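Matte or semi-gloss for a white table top?

romley_attic
February 5, 2020
So I'm redoing the table in my craft room and I've gone back and forth on the top for way too long. It's going white, or a very pale gray, that part is settled. What I can't decide is the sheen. I cut fabric and paper on it, and the kids do glue projects there too. Anybody have strong feelings?

Trulitz
Semi-gloss, every time. Matte white looks great for a month and then every coffee ring moves in for good. I did a desk in matte and ended up sanding the whole thing back.

songbird70
Gonna disagree with Trulitz! I had a glossy table under a ceiling light and the glare drove me nuts, I couldn't see my pencil lines at all. Matte is so much easier on the eyes. Just put a decent clear coat on it and wipe stuff up when it happens.

Trulitz
A clear coat over matte white goes yellow. Ask me how I know.

songbird70
Oil-based, sure. Water-based hasn't done that for me, and mine's 6 years old.

romley_attic
OK, so water-based if I go matte. How long did you let it sit before you put anything heavy on it? The can says 2 days and that sounds optimistic to me.

Mesfin Araya
Leave it a week if you can stand to. I'm on team matte, smooth and pale with no shine. With a surface like that you still get shadows, but they're soft, and I find that a lot easier to work over than a bright reflection.

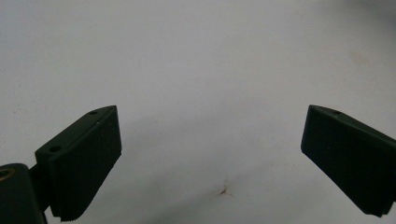
The other thing is color. Pure white can look a bit blue in a north-facing room, so I'd try a sample board in there morning and evening before you buy the big can. And go light on the sandpaper between coats, I went through mine at the corner and had to start over (yes, I said a bad word).

Trulitz
Fine, but get a big cutting mat, because matte shows every scratch.

romley_attic
Already have one, it covers up to 90 percent of the top. Going matte then, sorry Trulitz! Picking up sample pots tonight.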